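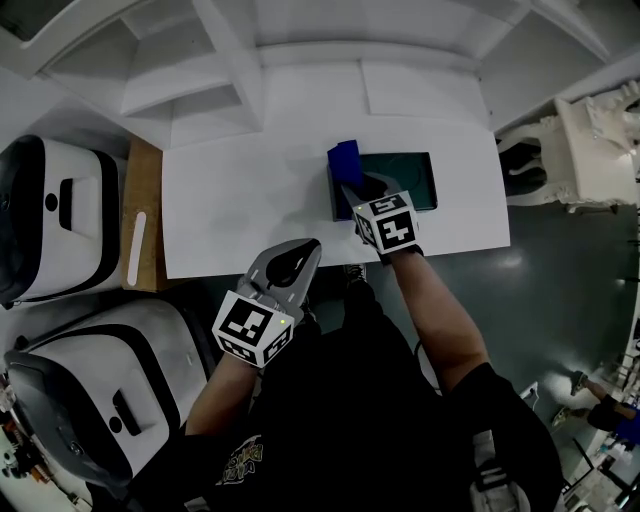 Management at Tritmont reckon I've got it backwards and the grippers are there to take the boring bit off our hands. Fine. I've worked the packing floor long enough to have heard that about the scanners, the headsets and the conveyor. I'm going to go through it anyway. Thread.

2/ First, what the job is. You stand at a white table with a gripper in each hand, a marker cube on each one, and you move things in and out of boxes. A green box and something blue, say. You do with two jaws what you could do with ten fingers in half the time.

3/ The recordings go off to train the Hurura arms. The target for our site is 3,000 clean runs. A run where you fumble doesn't count. A run where you go too fast doesn't count either, and that one gets up my nose after years of being told to pick up the pace.

4/ They call us "demonstrators" now. Same pay grade as packer. I asked whether the new title came with a new classification and was told it was "under review". It was under review in June as well.

5/ Someone in the replies: "at least you're off the line and not lifting." True, and my back agrees. My wrists have a different opinion. Hold a gripper out over a table for a whole shift and tell me it's light duties.

6/ There were 24 of us on the floor when the trial started. There are 19 now. No one was sacked, they're very keen for you to know that. People left and the jobs weren't advertised. I don't know what else you'd call that, but the newsletter calls it "natural movement".

7/ Went to the briefing. Lots of slides about Floltaston, the sister site, where the arms are supposedly already doing small parcels. I asked how many staff over there spend their day clearing jams and picking up whatever the arms drop. They took it on notice. Still on notice.

8/ To be fair (I can be), the Araya crew who run the sessions are decent. They'll stop if you ask, they fixed the strap that was rubbing, and one of them admitted over a cuppa that soft things are a nightmare for the arms. Sponges, cloths, anything that changes shape when you squeeze it. My whole aisle is stuff like that.

9/ Which brings me to what I'd like in writing. Who owns 1,149 recordings of how my crew handle stock? If the arms work, do we get a cut, or a job minding them, or a sausage in bread on the way out?

10/ Someone's asked why I don't just refuse. It's voluntary on paper. The roster is done by the same people who hand out the sign-up sheet, so work that one out yourself.

11/ The union's got a draft clause on recorded work. If your site is doing this too, any state, my messages are open. I'd especially like to see what your consent form says about hanging on to the recordings after you leave. Ours has one line on it and I've read it a fair few times without getting any wiser.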